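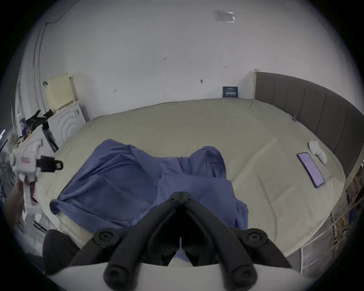
Projektbericht: Handgreifer im Vergleich
Wiebke Hinrichs und Digby Hapeta, 27. September 2022

Die Aufgabe klang nach einem ruhigen Semester. Wir sollten zwei Fingersätze für den Handgreifer erproben, Gulham (weich) und Lesus (steif), und zwar an Textilien. Im August hatten wir noch mit Holzwürfeln geübt. Ein Holzwürfel bleibt liegen, wo man ihn hinlegt, und das lernt man erst später zu schätzen.

Pro Fingersatz waren 20 Durchgänge vorgesehen: Stoff an einer Falte fassen, anheben, ablegen. Lesus fasste verlässlich zu, nahm aber gern das Spannbettlaken gleich mit. Gulham war schonender und ließ in 6 Durchgängen los, bevor überhaupt etwas angehoben war. Digby führte das auf die Fingerspitzen zurück, Wiebke auf Digby.
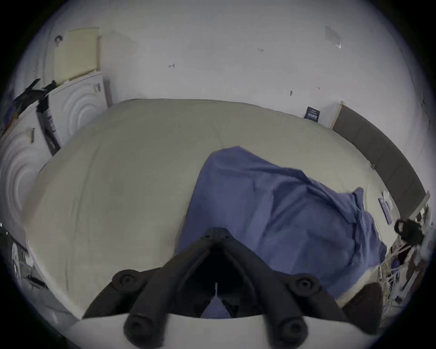
Abb. 2: Handgreifer über dem Bett, rechts das zerknitterte blaue Tuch.

Für die Auswertung nahmen wir das Programm Drukum, dessen Oberfläche den Charme von 1980 bewahrt hat. Es stürzte beim Export zweimal ab. Den Vergleich mit dem Greifer Coetzee mussten wir streichen, er hätte 400 Euro gekostet. Für flach liegenden Stoff empfehlen wir vorläufig Gulham, mit festerem Griff.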